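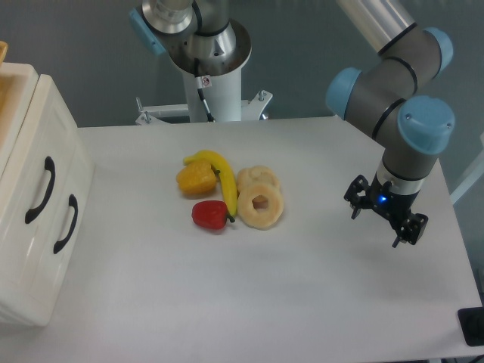 **Issue 8**

# Zeltville Pretend Pantry

Hi, and welcome! I'm Zamfira Neagu, and I look after the notes for the Pretend Pantry, a growing set of pictures and short write-ups about play food. If you've ever sat on a floor and been served a bagel with a pepper on top by a four-year-old, you already know most of what's in these folders.

This issue is the produce and bakery one. The banana, the red pepper, the yellow-orange pepper and the bagels all live together on the white table, bunched up close, and I like them that way. Spread them apart and it starts to look like a store shelf. Pushed together it looks like somebody's lunch is about to happen!

## What's in the folders

- `produce/` has the banana and the peppers
- `bakery/` has the bagels (plus a croissant I'm still arguing with myself over)
- `notes/` is my typing, mostly done at 6 in the morning, so go easy on the spelling
- `names.csv` lists what we call each piece

Please use the names in `names.csv` when you add something. I've had "capsicum," "sweet pepper" and "bell" all turn up for the same thing, and merging them took me most of June. We say `pepper` and put the color after it. The yellow-orange one is filed as `pepper_yellow_orange`, which I know is a mouthful, but every time I picked one color somebody wrote in to say it was the other.
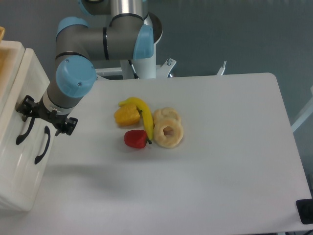
Bagels go under `bagel`, never `bread_ring` or `donut`. If one piece is partly hidden by another, write down what you can see and leave the rest blank. Same goes for stems: if the stem shows, say which way it points, and if it doesn't, skip the field.

## Size and limits

The whole pantry is capped at 2000 pictures, and this issue can use up to 200 of them. I'd rather keep it small enough to browse over a cup of coffee. There are no weights or measurements in here, so it's no good for anything that needs real scale, and please don't use it to teach anyone about ripeness (toy bananas have one setting).

## Older issues

Kivow was tea sets, Gatov was soup vegetables, and Laur was the cakes. Laur still has two broken links in the frosting notes. I'm getting to them.

## Adding your own

Open a pull request with your pictures and a line or two about the pieces. Plain tabletops are easiest for me to sort, and I check new ones in the evenings, after the dishes.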